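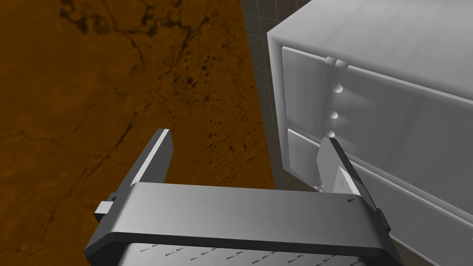 Reviews > Simulation and Offline Setup

Last updated: November 4, 2024

Oltamel 2 from Gindico: setting up a two-arm household cell

Oltamel 2 is a simulation package for mobile two-arm robots that work in furnished rooms. Gindico sells it as a complete cell: a robot model, two parallel-jaw grippers, a camera on each wrist, one on the head, and a set of rooms with doors, drawers and loose objects. The buyer is expected to bring a controller. Everything in this review was done in the simulated cell, with our own controller connected over the local network.

The package was used for a single job, opening cabinets and drawers by the knob, and kept running long enough to need maintenance. Yes, a simulated cell needs maintenance. Frames drift out of agreement when files are edited, contact settings get changed for one task and left that way, and updates move defaults. Most of the notes below concern that work.

Installation

The installer wants a clean directory and will stop if it finds an older version. Remove the old one by hand, including the cache folder, or the room textures load from the previous release and the object list does not match. Installation took 90 minutes, most of it spent unpacking room assets. There is no option to install one room only.

The license manager is a separate program called Peng. It has to be running before Oltamel starts, and it does not start with the operating system unless told to. If it is missing, Oltamel opens normally, loads the room, and then refuses to step the physics without giving a reason. The reason is in the Peng log. Check there first.

First configuration

Setup is controlled by one text file with 31 parameters. The manual covers all of them, though the order in the manual is alphabetical and the order in the file is not. I would work through it this way:

1. Set the units. The default is meters and radians. If your controller sends degrees, convert on your side. The built-in conversion applies to the arms and skips the wrists.

2. Load the robot with no room. Jog each joint through its range and compare the readout to your own model. The sign on the last wrist joint was reversed on our left arm and correct on the right.

3. Zero both grippers. Open fully, read the value, close fully, read again. Enter both values. Do not copy the numbers from one side to the other, as the two grippers are stored as separate parts with separate offsets.

4. Load the room and place the base. The robot should settle onto the floor with no visible movement. If it hops, the base height is too low and the solver is pushing it out of the floor.

5. Save, exit, reopen, and confirm that the values are the ones you entered.

Step 5 sounds unnecessary. The editor rounds the gripper offsets on save if the decimal field is left at its default width, and the rounding is large enough to matter on a small knob.

Wrist cameras

The wrist view is the most useful part of the package and the part that needs the most care. As supplied, the camera transform is given relative to the flange. Most controllers will want it relative to the point between the fingertips. Oltamel can report either, and the setting is per camera, so it is possible to have the left wrist reporting one frame and the right wrist the other. We had exactly that for two days.

To check the transform, pick a small target with a plain outline and drive the gripper up to it with the fingers open. A knob on a narrow mounting plate is good for this. With the transform right, the plate sits in the gap and the knob stays centered as the gripper moves forward. With it wrong, the knob walks sideways as the distance closes, always in the same direction. Correct the lateral value first, then the tilt. Doing tilt first gives a result that looks right at one distance only.

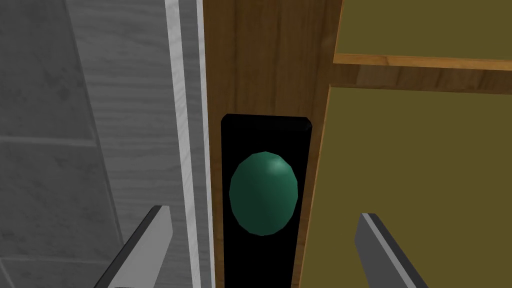 Contact settings

Contact is where the default configuration is weakest. The fingers ship with low friction and a fairly stiff surface. On flat-sided objects that combination holds. On a rounded knob the fingers touch at small areas, the force spikes, and the knob squeezes forward out of the grip.

Three values are involved: finger friction, finger stiffness and closing force. The documentation suggests raising the closing force. We got a better result by lowering stiffness first, leaving the force alone, and raising friction only as far as the knob required. High friction hides alignment errors. A grip that is off to one side will still pull the door, the controller looks fine, and the same routine is then useless on hardware.

The knob geometry also deserves attention. The collision mesh is coarse, in keeping with the visible mesh, and a fingertip that lands on an edge between two facets will roll onto one of them. This shows up as a small twist at the wrist just after closing. Selix, the optional contact add-on, replaces the knob mesh with a smooth primitive and removes the twist. It costs extra, and for round handles it should have been in the base product.

Keep a copy of the contact file for each task. Oltamel has one active contact file for the whole cell, and a value tuned for knobs will affect every other object in the room. We found ours still loaded during a shelf placement task, where the soft fingers let thin parts tip.

Rooms and base placement

The rooms are detailed and heavy. Expect slower stepping when the head camera can see a large part of one. Marble and tile surfaces, glossy shells on the robot and translucent panels all add to the render time, and none of them matter to a drawer task. There is a reduced render mode for the head camera. Turn it on and leave the wrist cameras at full quality. 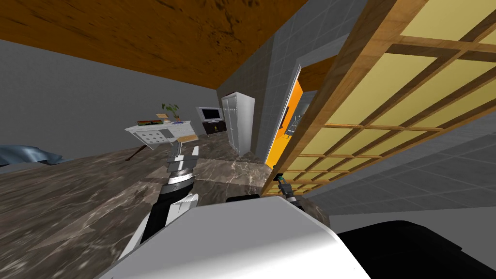

Base placement takes longer than it should. The robot is wide with both arms out, and the idle arm is the one that hits something, usually the arm that nothing in the task is asking to move. Oltamel reports a collision between links by number, without the link name, and the numbers restart for each arm. Print the link table and tape it next to the monitor.

There is a tool that suggests a base pose for a chosen handle. It considers reach and ignores the swing of the door. Accept its first suggestion and the door will open into the torso about as often as it clears. Back the base off by hand, rerun the reach check, and save the pose under the handle's name. Saved poses are kept with the room, so a room update deletes them. Export them.

One more point on head pose. The head camera follows the torso lean, and a leaning torso gives a strongly tilted picture. Controllers that use the floor as a reference need the torso angle passed along with each picture. It is available, but off by default, under the diagnostics group.

Speed

At 40 control steps per second the cell ran without gaps on our workstation with all three cameras on and the head camera reduced. Above that rate the wrist pictures began to arrive late, and late pictures are worse than slow ones for this kind of work. Time stamps are attached when the picture is delivered, not when it is rendered, so the delay is invisible unless it is measured separately. Gindico's support desk confirmed this and said a change is planned. It was not in the November patch.

Routine upkeep

The following has kept our cell stable. It is short enough to do at the start of each week.

Start Peng and read its log for expired modules.

Open and close both grippers fully and compare with the recorded values.

Drive one wrist camera to the reference knob and check for sideways drift. Alternate wrists.

Compare the configuration and contact files against the stored copies.

Clear the texture cache if any room has been edited.

After an update, do all of it again, plus the sign check on the wrist joints. The November patch restored the original sign on our left wrist, which our own correction then reversed. The arm went the wrong way on the first move.

Repairing a broken cell file

The cell file can be damaged by closing the editor while a room is loading. Symptoms are a gripper that appears in the part list with no fingers under it, or a camera with no parent. Restoring from the automatic backup brings back the parts but not the offsets. The faster fix is to delete the affected gripper, add it again from the library, and re-enter the open and closed values from your notes. Then redo the friction setting for that side. A fresh gripper always comes in with the factory surface.
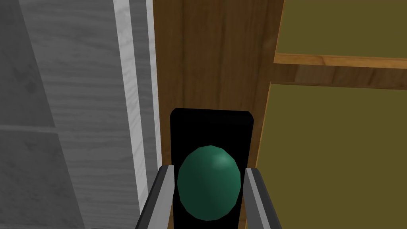 Celeste Varnick

Ratings and purchase notes

Setup: fair. The steps are sound and the manual is complete, but the defaults conflict with each other in too many places.

Wrist cameras: good, once both report the same frame.

Contact: poor as delivered, good with Selix.

Upkeep: acceptable. Budget time for it after every patch.

Support: good. Answers came from people who had clearly opened the files.

I would buy the package again for door and drawer work, with Selix included in the order. For picking loose objects I would wait until contact settings can be assigned per object. Anyone moving up from the first version should export saved base poses before running the installer, as version 2 has no import for the old room format and the poses have to be typed in by hand.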